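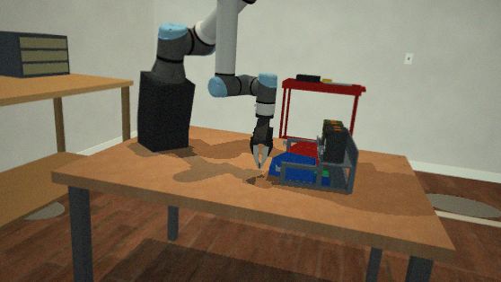
Last changed in July

I have been moving the desk-tidying task over to a new planner setup, and most of the work so far has been in simulation. I said I would write down what I changed before I forgot it, so this is mostly for me and for Everett Sorensen, who has to run the same code on his machine.

The task is simple to state. The arm starts above the table with the gripper open and pointing down. It has to pick up the blue block from the gray caddy and put it on a clear part of the table. There is a red stand right behind the caddy with a couple of small things on its top rail, and none of those should move. The older version of this task had the block alone on the tabletop, and everything worked there. With the caddy and the stand in, it stopped working well.

The software is three pieces. Grultirine is the planner. Skondimard is the layer that keeps the collision world up to date and hands it to the planner. Trindach is the controller that takes the planned path and sends joint targets at a fixed rate. All three are our own and all three were written at different times, so they don't agree on everything. Most of my month has gone to the places where they don't agree.

The collision world

The first problem was the shapes. Skondimard was using one convex hull for each object. For a block that is fine. For the caddy it is useless. The caddy is made of thin bars with open space between them, and a convex hull fills all of that space in. As far as the planner knew, the caddy was a solid gray lump with a blue block buried in it. Every grasp on the block was in collision before the arm had gone anywhere. The red stand had the same trouble. It is thin posts with a bar across the top, and the hull turned it into a wall.

The old workaround was a list of objects the planner was allowed to ignore. Somebody had put the caddy on that list (it was me, last winter). That gave us plans, and the plans went straight through the bars.

I took the list out and replaced the hulls with sets of boxes and capsules, one for each bar. I wrote a small script that reads the mesh, finds the long thin parts, and fits a capsule to each. It gets the posts right. It does not like corners, where it sometimes makes a short fat capsule that sticks out past the real geometry. I fixed those by hand in the config file and left a comment next to each one. If the meshes get regenerated, the hand edits will be lost. I have not come up with a good answer to that yet.

With more shapes, the distance checks got slower, as you would expect. I turned on the broad phase check that had been sitting unused in Skondimard, and that got back most of the time.

Approach direction

The second problem was the approach. Grultirine samples grasp poses around the object and tries to reach each one. It had no opinion on which direction the gripper came from. With a block on an open table you don't care, but here the stand takes up most of the space behind, and the black divided box is tall enough to get in the way on the right. A lot of samples were spent on poses that could never be reached.

The block protrudes a little out of the caddy toward the gripper side, so that is the side to come from. I added a cone of preferred directions to the grasp sampler. It is a weight and not a hard limit, and the planner can still try the odd ones if the good ones run out. The cone is set per task in the same file as the object poses.

I also added a pre-grasp pose, backed off along the approach direction. The last part of the motion is now a straight line at low speed. Before this, the planner was free to swing the wrist in at the last moment, and it often did. The wrist on this arm has its two joints close together and it can flip over in a way that is legal but ugly.

Results

I ran 2,000 trials with the block's starting pose shifted a little each time and the seed changed. 1,940 of them finished with the block placed on the table and nothing else displaced past the threshold. Before the changes I couldn't get a fair number at all, for the reason given above, so I have nothing to compare it with.

I went through all of the failures, which took an evening. They fell into two groups. In the bigger group the planner ran out of time. I had the limit at 300 milliseconds per query and in the tighter poses that is not enough. When I raised it, most of those solved. I have left the limit where it was for now, because Greenberg, the machine we share for long runs, is already slow and I would like to find out why those queries are hard before I give them more time.

The smaller group was more interesting. The plan was good, the gripper closed on the block, and then a bar of the caddy moved during the lift. The planner was checking the arm and the gripper on the way out, but the block in the gripper was not attached to anything in the collision world. Skondimard has an attach call. It was being made after the lift plan was requested and should have been made before it. Two lines in the wrong order. I swapped them and reran the failed seeds, and that group went away. I have not rerun the full set yet, so I am keeping the old number until I do.

The controller

Trindach needed less work. The main change is how it deals with the point where the fast part of the path meets the slow straight part. It used to stop fully at the pre-grasp pose and start again. Now it blends through, using a limit on joint acceleration. This makes each run a bit shorter and also gets rid of a small shake that showed up in the joint plots whenever it stopped.

There was one bug I am still annoyed by. The timestamps from the simulator start at zero and the ones in the controller start from the system clock. Trindach subtracts one from the other to decide if a command is stale. There is a check that is supposed to catch this case. The check was comparing seconds to milliseconds. It passed every test because all of the tests use a fake clock. I spent most of a day on it and the fix is commit 118 on the branch, if Everett wants to look.

Things I left alone

Perception is not part of this. The planner gets the object poses directly from the simulator, which are exact. I know that real poses won't be. I added an option to put noise on the poses before they go to Skondimard, and it is off by default. A quick try with it on showed that the thin bars are going to be a problem, since a small error in the caddy's angle moves the far corner by more than the gap we have. Padding the capsules would make that safe and would also close up most of the space we need to get in. I don't want to pick a padding value until I have some real pose errors to go by.

The drawer cabinet on the back table is in the collision world but only as one box. There is a drawer task planned, and when that starts it will need real drawer geometry. Nothing in the current task goes near it.

For Everett

Pull the branch and delete your old config folder first. The new files have the same names and the loader will merge them with the old ones without telling you, and you will end up with the ignore list back. Run the short test before the long one. If the lift fails on the first seed, check that the attach call is ahead of the plan request, and if it isn't, you have the wrong branch.

The capsule script is in the tools folder. It needs the mesh path and an output path and has no other options. I'll add the full rerun numbers to this page once Greenberg is free.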